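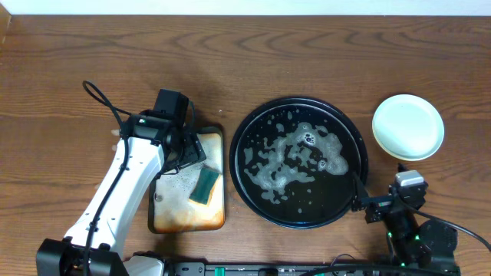
Subject: Re: Refinishing oil for the big table – group order?
Date: January 28, 2023

On the group order, the earlier message said:

> The Gendis oil is sold as one coat, food safe in a day, no sanding
> between. If we take 16 cans we get the trade price, and 16 cans
> would do every table any of us owns. I used it on a cutting board
> and it came up beautifully. Skarnero wants a yes or no by
> the end of next week. Can anyone see a reason not to?

Yes, a few.

One coat of anything on bare wood makes me suspicious. A cutting board gets wiped, oiled again when it looks dull, and replaced when it splits. A dining table has hot dishes put down on it and a glass of water left overnight by a teenager. I'd like to hear from someone who has eaten off this finish for a full year before I order a single can.

"Food safe in a day" also needs a closer look. Does that mean dry to the touch, or cured all the way through? The label I read at the Skarnero counter uses both words in the same paragraph as if they were the same thing. I asked. The man told me it was "basically dry," then tried to sell me a brush.

Then the price. The 13 percent off is off the list price, and the list price went up in August. I still have my receipt from before that, and the discount gets us back to what I paid for one can on my own, with no group and no spreadsheet. Opened cans of this kind of oil skin over, too. I have thrown out more half cans than I care to admit, and 16 cans between us sounds like a lot of future skin.

For what it's worth, my own table has had the plain Masanja oil on it for years. Three thin coats, rubbed in with an old T-shirt, a night between each. It is slow and it smells up the house. It has also taken a scorched pan and I fixed the spot in an evening with fine paper and a bit more oil – try that with a film finish.

I know the Wustada thread from last year came out in favor of Gendis. I read all 214 posts of it. Most of the praise was written the same weekend people put it on, and the two people who came back later both had white rings.

So count me out for now. If somebody wants to split one can and do half a scrap board with each oil, I'll chip in and supply the board. Leave a wet glass on both halves overnight and post what you find, good or bad.

And please, whoever ends up with the rags, lay them out flat outside to dry. Don't ball them up in the trash.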